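Jilon cell, small repair notes

In November I took over the care of our two-arm cell, which we call Jilon. I write here what I do, mostly for myself.
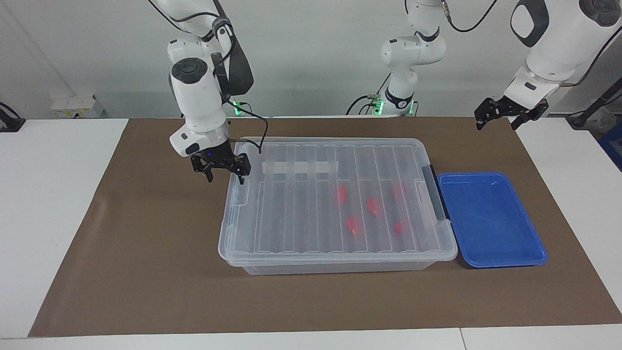 Gripper check before each run

I begin with the right arm. The blue light on the gripper must be on, then I look at the cable at the wrist. It hangs in a loop, and the loop should stay free of the box when the arm goes low. Last month it caught on a corner and I lost 2 hours — my own mistake, I made the loop too long.

Next are the finger screws. Ju-won Choo taught me to tighten them after every 106 cycles. I was doing it after more than 200 and the fingers became a little crooked.

Mat and box

The brown mat moves slowly with time, so I measure it from the table edge and push it back. The position of the box I teach again only if the error is over 13 mm. Whole check takes me 20 minutes.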